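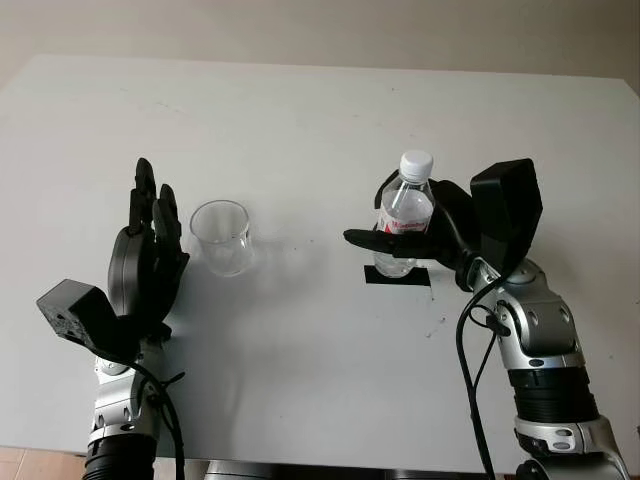
Mamani Robotics opened its new recording room in Akcombe in July, and we are very pleased to share that the team has already gathered 461 complete examples of everyday table work for Serari, the learning system we have been building these past 2 years. Most of the room's first weeks went to drinks, a job that people do half asleep in their own kitchens and that asks a great deal of a pair of robot hands. A bottle of water goes on its strip of black tape, a clear plastic cup goes nearer the left hand, and the right hand takes hold of the bottle with its fingers wrapped behind and its long thumb across the front. From there an operator guides both arms through the pour, and Serari keeps a record of the whole thing, from first reach to final release.

Of the examples gathered so far, 400 have been checked and passed along to the training group in Kevdale, and the rest are still being looked over (we would sooner be a little slow about it than hurry something through). Each one is watched from start to finish by a person, who notes where the grip was taken, how the two hands shared the work, and whether the operator had to stop and try again. Second tries are kept as well, with a note attached, and they have been some of the most useful material we have.

"I have poured more water this summer than in the rest of my life put together, and I've enjoyed nearly all of it," said Divya Marar, who leads the recording team at Akcombe. "Clear plastic is hard for a camera to make sense of, and a thin cup doesn't forgive a heavy squeeze, so we picked both on purpose. When a new operator gets through a pour smoothly for the first time the whole room tends to look up, and I hope that never wears off!"

The next round will add 300 examples with mugs, lidded jars and small cartons, along with changes in lighting and in where things are set down, so that Serari sees the same chore in many slightly different forms. Operators work in short turns beginning at 9 a.m., and new ones spend their first turns practicing before any of their work is added to the set.

Mamani Robotics is now taking on operators for the Akcombe room. No background in robotics is needed, only patience and steady hands, and training is paid. Schools and local groups who would like to visit are warmly invited to write to the Akcombe office.

Filed under: Company News, Robotics & Automation
Print this release | E-mail this release
2 comments | 14 shares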